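Bulk Storage Refit, Stildale Workshop
Gallery — updated 19/04/2026

The supply room at Stildale was cleared and restocked in February. Dry goods that had been kept in bags and cartons were moved to lidded plastic buckets. The page covers containers, counter and shelving. Select a picture to enlarge it.

Containers
White plastic bucket with a wide white lid. A raised band runs around the body just below the lid, and the lid has a thick, rounded rim. Stock was ordered from Quartey in one delivery, 40 buckets with lids. Labels go on the body, never on the lid, as lids get swapped during cleaning.

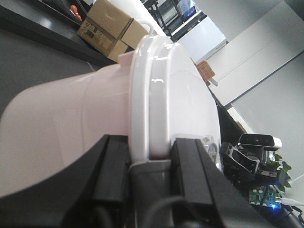
Buckets are stacked no more than two high. Lids are pressed down around the full rim and checked by hand before a bucket goes back into storage. Anything with a split rim is set aside for non-food use — mostly rags and offcuts.

Counter and shelving
The dark gray countertop was kept from the old layout. Cardboard boxes are opened and sorted there, then flattened the same day. Dark metal racks take the smaller items. Shelf heights follow the Tamlow plan, with the lowest shelf left clear for sweeping.

Next set: Seltcombe, cold room and loading area.

Gallery 2 | Views: 739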